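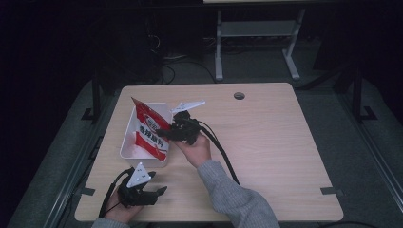 J'ai terminé « Jardine » en septembre, après trois semaines de lecture. C'est le premier roman de Gijs Van Loon que je lis en français, car ma langue est le néerlandais et je cherche encore parfois mes mots. L'histoire se passe à Drinness, un village de 400 habitants où une institutrice reçoit les lettres d'un frère qu'elle croyait mort. Le début m'a paru lent, mais les chapitres sur l'hiver sont très beaux. Prochaine lecture : « Oso », de Ha-neul Yoo, qui compte 966 pages.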